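How to Care for an Oiled Wooden Table Top

47 shares 12 comments

When I moved to my present house I bought a long wooden table from a small joiner's shop called Saithong. I use it for everything: rolling dough, repairing lamps, cutting cloth, sometimes eating. After one winter it looked tired and grey in the middle, and I had to learn how to bring it back. I write down what worked for me. Maybe it is useful for somebody with the same kind of table.

First, find out what is on your wood. Put one drop of water on a place that is not seen so much and wait 13 minutes. If the drop sits round like a bead, the surface is varnished or the oil is still good. If the wood under it becomes dark, the oil is finished and you can do the whole job. Varnished tables are another matter, and the advice below is not for them.

Take everything off the table and wash it with warm water and very little soap. I use plain soap flakes, one spoon in a bowl. Squeeze the cloth well, because too much water will lift the grain and you will feel it as small hairs under your hand. Wipe always in the direction of the grain. Then leave it to dry overnight with a window a bit open.

The next day you can sand. Paper number 200 or near to it is fine enough for most kitchen tables. Wrap it around a cork block and do not press. It is very tempting to sand only the ugly spot, but then you get a shallow dish which catches the light every evening. Sand the whole top, lightly, and go softly at the edges, where the wood is quickly lost.

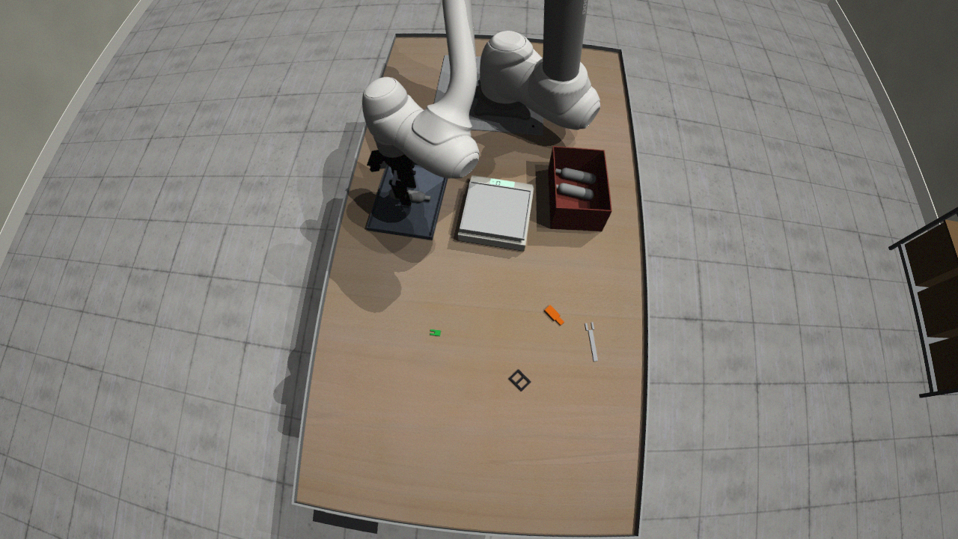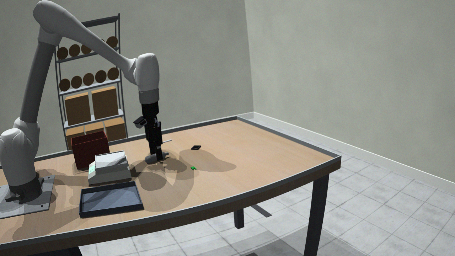

Wood-grain table top, two views.

For the oil, my neighbour Torquil Chisholm recommended Bralline, and I have stayed with it. Any hardening oil made for table tops will do, but please do not use olive oil or sunflower oil from the kitchen. They never get hard and after some months they smell. Pour a little in the middle, spread it with a cotton cloth, and wait as long as the tin says. Then wipe off all that is still shining. Most people leave too much oil, I did it also, and my sleeves stuck to the table for nearly 2 weeks.

Give a second coat when the first one is dry. After this I do not put anything heavy on the table for six days, and no hot cups.

An important thing about the cloths: they can become hot by themselves and catch fire if you throw them in the bin in a ball. Lay them flat outside on stone until they are stiff, or keep them under water in a closed metal tin.

Some small problems and what I do with them:

White rings from cups. Rub with a drop of oil and a soft cloth, and be patient. If the ring is still there the next morning, sand very lightly and oil again.

Dents. Lay a damp cloth over the dent and touch it shortly with a warm iron. The wood swells up again if the fibres are not broken. It must be done before the oiling.

Ink and beetroot. Lemon juice, then rinse with clean water. For old ink I have not found any good method. Wichai Panyasiri wrote to me that he uses a little oxalic acid, with gloves, but I have not tried it.

A table that rocks. Check the floor before you blame the legs. On tiles it is often one tile that is lower. Turn the table a little and see if the rocking stops. A thin piece of cork glued under one leg is better than folded paper, which gets flat in a month.

I oil my table every May, when the windows can stay open all day and the smell goes out quickly.

12 comments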